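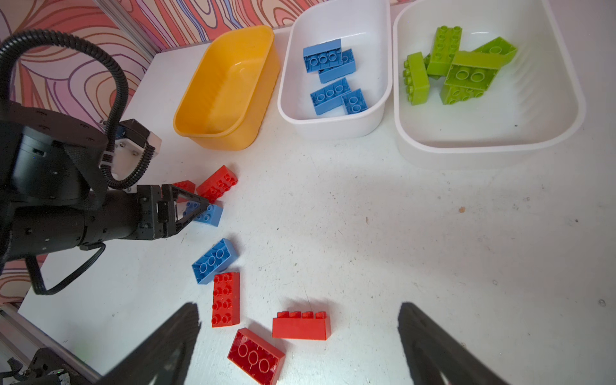

Open day at Esance, Clurnden

Posted May 3, 2019 in Visits

I don't go to many manufacturers' open days any more. The pattern is too familiar: a lanyard, a sausage roll, a man in a fleece telling you the new model is quieter. But Esance have been making claims about their Awan hedge trimmers that I have trouble believing, I own one of the older ones, and Clurnden is on my way to my sister's. So I put my name down.

The claims, for anyone who hasn't had the leaflet through the door. The Awan is supposed to cut for longer before it needs sharpening than anything else a home gardener would buy. It is supposed to be repairable by the owner, with every part sold separately. And it is supposed to be "built in Clurnden", which is printed on the box in larger letters than the name of the tool.

Parking was poor. The sign at the gate sends you left, left is full of pallets, and you end up on the verge with everyone else. Registration was in what I took to be the canteen. I was given a sticker with my surname spelt wrong and a tea that I will not go into.

We went round in groups. Mine was led by Ryan Tapley from the assembly side, and I'll say straight away that he was good. He knew the tools, he didn't read from a card, and when he couldn't answer something he said so. I'd have been happier if he had been able to answer a few more.

Assembly

First stop was the assembly hall. The trimmers come down a line of benches, and at each bench somebody fits a part and passes the thing along. Gearbox, blade, guard, handle, switch. It was tidy and calm and I liked watching it.

What I wanted to know was where the parts came from. The blades arrive finished. The motors arrive finished. The housings are moulded elsewhere too, though Ryan said some of the guards are done at the Drudham site, which wasn't part of the visit. So "built in Clurnden" means put together in Clurnden. There is nothing shameful in that, plenty of decent tools are made this way, but it is a smaller thing than the box would have you think. I asked if they would consider "assembled in" and got a polite smile.

A woman in our group asked who checks the gearboxes for grease. This may sound fussy. It isn't, if you have one of the first Awans, because a fair few of those went out nearly dry and howled like a cat. Ryan said there is now a weight check at the second bench: too light and it goes back. Simple and sensible. I'd like to know how long they were selling them before someone thought of it.

The sharpness test

This was the part I had come for. In a room off the hall they have a rig that feeds dowels into a running trimmer, one after another, all day. After a set number of dowels the blade is taken off and looked at under a magnifier. Nighat Lodhi, who runs the test room, showed us a blade from the rig next to a new one, and I have to admit I struggled to tell which was which without picking them up.

Then I asked what the dowels were. Beech, clean, dry and all the same width. I don't have a beech dowel hedge. I have a hawthorn hedge with old fence wire in it, grit from the road all over the bottom half, and a length of washing line that somebody lost in there before we moved in. Clean dry wood is kind to an edge compared with that lot. Mrs Lodhi agreed quite readily. She said the dowels are there so that one blade can be compared with another, and that the rig was never meant to copy a garden. That's a perfectly good answer, and it is also nowhere in the leaflet, where the rig is the only evidence offered.

I asked if there had been a trial in real gardens. There has. Can we see the results? They are "being written up", and have been, as far as I can gather, since last September. I'll believe them when I read them.

She did pass on one bit of advice that I'll repeat, as I'd been doing it wrong. Wipe the resin off the blade before you put the trimmer away and oil it then, while you are still cross and hot and want to go indoors. Oiling it the next time you take it out is not much use, the damage has been done over the winter in the shed.

Lunch

Sandwiches, fine. The coronation chicken went first. I sat with Shamim Bangash, who looks after the gardens at a care home and buys a lot more kit than I do. She has 6 of the Awans in use and a low opinion of the trigger lock, which she says is placed for somebody with enormous thumbs. She raised it with three different people in Esance fleeces while I was there and each of them wrote it down. I'd be curious to know whether any of those notes met up afterwards.

Her view on the sharpening claim was kinder than mine. Her blades get a touch-up at the end of the season and that's all. But she has privet and box, no road, and no washing line.

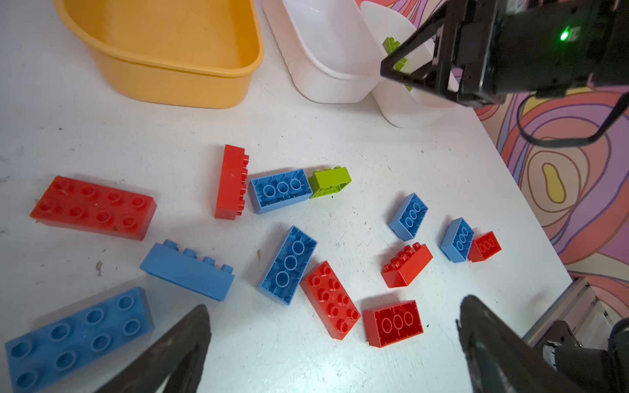 Bricks and tubs on a white table.

The repair bench

After lunch came the talk on repairs, given by Rizwan Magsi. He took an Awan apart in front of us with a single screwdriver, changed the blade and the switch, and put it back together while talking the whole time. It was the best thing in the day and I'd have happily sat through it again. No glue anywhere in the body, no odd-shaped screws, and the wires are long enough that you can lift the switch clear without holding your breath.

Now for the grumble. Being able to open a tool is half of repairing it. The other half is getting the part at a price that makes sense, and here I thought the day went a bit quiet. There was a parts list pinned up behind the bench. The switch was cheap, the guard was cheap, the handle was fair. The gearbox was priced so close to a whole trimmer in the spring sale that I can't imagine who would order one. And the gearbox is what goes.

I said so. Mr Magsi said the price was above him, which I'm sure it is. Zubaida Rind from customer service, who had been standing at the back, said the list was "under review" and that the firm was looking at selling the gear set alone, without the case. If they do, I'll take back half of this section. She wouldn't put a date on it.

I also asked how long the parts will be kept on sale after a model is dropped. Two answers here, one from the bench and one from the back of the room, and they didn't match. Mrs Rind's was the shorter one and I suspect it is the one to plan by. She is going to email me the proper wording. I've had nothing so far, though to be fair to her it hasn't been long.

Trying them out

Outside there was a strip of potted laurels for people to have a go at. I tried the new long-reach model and the ordinary one. The long-reach is heavy at the far end, like all of them, and the strap that comes with it is thin and cuts into the neck. The ordinary one is well balanced. It is also quieter than mine, so there you are, the man in the fleece was right about that.

I'm wary of these try-outs. The laurels were soft new growth, the trimmers had been set up that morning, and anything would have gone through them. I asked if there was something thicker to cut and was told that health and safety wouldn't have it. One chap had brought a bit of his own hawthorn in a carrier bag, which I wish I'd thought of, but they wouldn't let him use it either.

The shop

You leave through the shop, naturally. There was an open day discount on the new Awan, and the till was busy. I checked the price on my phone by the door and found it could be had for less elsewhere, delivered, without the verge. The spare blades were a better buy and I did come away with one. It's for the old trimmer. The box says it fits and on the bench at home it does, though you have to turn the guard bolt round the other way, and the sheet inside doesn't mention this.

Would I go again

For the repair talk, yes. If Esance had any sense they would film Mr Magsi and put the whole thing up where owners can find it, in place of the advert with the drone shots of somebody's topiary.

For the rest, I came home thinking much the same as when I set out. It looks a decent trimmer, put together with care by people who seem to know their jobs. The sharpening claim may well be true, but nothing I saw that day shows it, and a rig full of beech dowels is not going to change my mind. I'd wait for the garden trial. I'd wait for the gear set too, if your present trimmer will last that long.

A few notes for anyone going to the next one. Get there early or wear shoes for the verge. The toilets are past the test room, ignore the arrow. Children are allowed in the canteen and at the talk but not in the assembly hall. The tour involves a good deal of standing and there is nowhere to sit until lunch, which I mentioned on the feedback form, along with the spelling of my name.

Comments on this post are open. If you have an early Awan with the noisy gearbox and have managed to get it put right outside the guarantee, I'd like to hear what you said to them.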